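Jonmont opens its collection counter to the new Flokport mini desktop

VELLBRIDGE, October 13, 2025

Anyone who has been waiting to get hold of the Flokport mini desktop can now reserve one online and pick it up from the Jonmont shop in Vellbridge, and we could not be happier to say so! 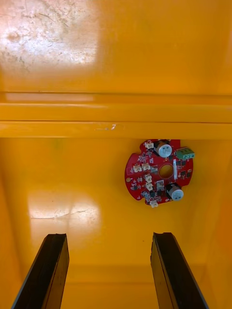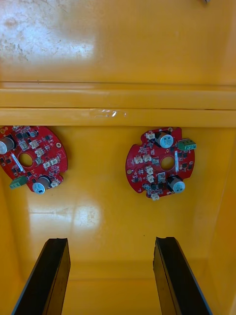 Reservations opened this morning with 100 machines set aside for the first batch. Each order is held for 14 days, so there is no need to rush over on your lunch break. Staff at the counter will be glad to talk you through ports, memory and storage before you take yours home. The small circuit boards, round and red against the yellow, are a cheerful reminder of how much we enjoy the insides of things as well as the finished boxes, and we hope plenty of you will stop for a chat about both.

The waiting list opened in September and has reached 1,382 names, far more than we had dared hope for. People on the list will get an email with a booking link, and they have first call on the opening batch. A further delivery is on its way from Dovhaniuk, our distributor, and stock levels on the Jonmont website will be updated each morning.

Reservations are limited to 2 machines per household. Please bring your order number and a form of photo ID when you collect. Payment is taken at the counter, and a reservation can be cancelled online at any time before pick-up.

Press enquiries and requests for review machines should go to the Jonmont press desk through the contact form on our website.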